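Plurkside / Gultulell / Gallery

Gultulell: collecting the tableware set
Posted 05/09/2025 by Mwende Biwott

Gultulell is our collection of recorded arm movements for ordinary kitchen and table items. The recordings are made at Kenidlow, on the ground floor, with an arm we call Nyaga. A person drives the arm by hand from the leader side, the follower side copies, and everything is saved: joint positions, gripper opening, the wrist camera and the fixed camera over the bench. The learning system gets the whole recording and is trained to predict the next movement from what the cameras see.

This page covers the tableware set. It stands at 1657 episodes after cleaning. The notes are in the order we do the work, and they're meant for anyone who will be operating, labeling or training on the set.

Setting up

Each session starts with the bench wiped and the previous task's items put back in their crates. The arm goes to its home pose and the operator opens and closes the gripper fully a few times to check that the leader and follower agree. If they don't, recalibrate before doing anything else. We lost most of a session in November to a gripper offset that everyone could feel and no one had written down.

Check the wrist camera cable at the second joint. It works loose when the arm has been left folded. A loose cable shows up as repeated pictures in the recording, and these are hard to spot while you're driving.

Lighting is the ceiling lights only. We leave the blinds wherever they happen to be. Earlier sets were recorded with the blinds closed, and the policy trained on them got noticeably worse in the afternoons.

Tasks in the set

Pick up cup, place on mat. The simplest task and the one new operators start with.

Move bowl from left to right. The bowl may start anywhere in the left half of the bench that the arm can reach.

Stack bowls. Same bowls as above, in any order that nests.

Pick up plate by the rim and place in the rack. The hardest one by some distance. A flat plate leaves very little room under the edge, and the fingers have to come down on either side of the rim, one in and one out, at an angle that doesn't push the plate away.

Slide plate to mark. Added later, as an easier neighbor to the rim pickup. The operator lowers closed fingers onto the inside of the plate and drags it.

Spoon from cup. Still short of examples. We'd like more of these with the handle pointing away from the arm.

Varying the start

The starting position of the item is drawn from a printed sheet, so that operators don't drift toward the spot they find comfortable. Everyone has one. Mine is just right of center. The sheet gives a position and, for cups and spoons, a rotation. Place the item by eye. Being off by a finger's width is fine and even useful.

The arm's own starting pose also changes. At the start of each block, nudge the arm away from home by a small amount in any direction and begin from there. A few of the early blocks skipped this step and are tagged fixed_start.

Distractor items go on the bench for one block in every session. Use things from the crate marked extras. Don't use anything reflective, and don't use a second item of the kind being picked up unless the task sheet says so.

Driving the arm

Move at an even pace. New operators tend to rush the approach and then hover over the item for a long time, and the system learns the hovering very well. If you need to think, think before you start the episode.

When you miss, recover. An episode where the fingers close on air, back off and try again is worth keeping, and we tag it retry. What we throw away is an episode where the operator gave up, reached in with a hand or moved the item. Hands anywhere in the camera view end the episode.

Record in blocks of 40. Stop after each one, stand up, and let someone else drive if there's someone else. Operators get sloppy toward the end of a long block and it shows in the finger height: the approaches get lower and the fingertips start brushing the bench.

We have 9 operators with recordings in this set. Their habits differ more than we expected. One always comes in from the right. Another tilts the wrist early and holds the tilt all the way down. We keep the operator code in the metadata so that anyone training can balance across people or hold one out for testing.

Labeling

Every episode gets a task name, a result and a set of tags. The result is success, partial or fail. Partial is for a plate that reached the rack but leaned, or a spoon that came out of the cup and was dropped outside the target. If you're unsure between two, choose the worse one.

Two people label each episode separately. Where they differ, the operator isn't asked, even if the operator is sitting in the room. A third person looks at the recording and decides. The reason for a decision goes in the notes field in plain words. "Plate slipped at lift" is enough.

Tags are free text but please look at the list first. We had dark, dim, low_light and lights_off in use at the same time, and merging them took longer than adding them did.

The wrist view

Most of the questions we get are about the wrist camera. It's a small camera and it sits close to the work. The fingers are always in view, and they're often the clearest thing in it. Image noise and blur are left in. We don't sharpen, denoise or adjust contrast before saving, and the training code gets the same pixels the arm had at the time.

Pale plates are the items where this matters most. On a pale bench the rim can be separated from the surface by little more than its own shadow, and people labeling from stills get the edge wrong. Label from the moving recording and step back a few pictures when the outline is hard to find.

Plate, wrist camera. Gripper open, nothing held.

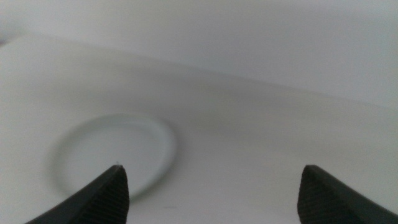
For rim pickups, the label we care about most is the contact point, and it's marked once per episode at the first moment a finger touches the rim. Don't mark a touch on the bench. If the finger lands on the bench first and then slides into the rim, mark the rim and add the tag bench_first. Where the touch can't be seen, use the gripper current, which rises a little on contact, and tag the point as estimated.

We tried using the overhead camera for contact points and gave it up. The fingers hide the part of the rim that matters in almost every approach. The overhead recording is still useful for the result label and for checking whether the item was placed according to the sheet.

What gets dropped

Episodes are removed for repeated camera pictures, missing joint data, a hand in view, or the wrong item on the bench. They're moved to a separate folder and kept. Some of them have turned out to be useful for testing the cleaning scripts.

An episode isn't dropped for looking bad. Blurred, noisy and low-contrast recordings stay in if the movement is complete. We trained one version of the plate policy with these filtered out. It did better on the recorded test episodes and worse on the bench, so the filter was removed.

Very long episodes are kept whole. There's a script to trim still time from the beginning, before the arm moves. It doesn't touch pauses in the middle.

Known problems

The clock on the overhead camera runs slightly ahead of the wrist camera in the first batch. A corrected time column was added. Use that one and ignore the original.

Cups are overrepresented. They were easy to record and we recorded a lot of them. If you're training one policy across all the tasks, sample by task and not by episode.

The left side of the bench has fewer starts than the right, mostly from the period before the printed sheets. New sheets lean left for the next few sessions to even this out.

Task names changed once. "Plate to rack" and "rim pickup" are the same task, and both names still appear in the older metadata files.

Next sessions

Spoons first, then more rim pickups with the rack moved to the other side. After that we plan to add a task with lids. Operators who have only driven the cup task should sit beside someone on the plates for a block before recording their own.

Printed start sheets are in the tray by the Kenidlow bench. When you finish one, write your operator code and the block name at the top and put it in the folder underneath. Corrections to labels go to Mwende Biwott, with the episode name and the field you want changed.

Back to Gultulell
All galleries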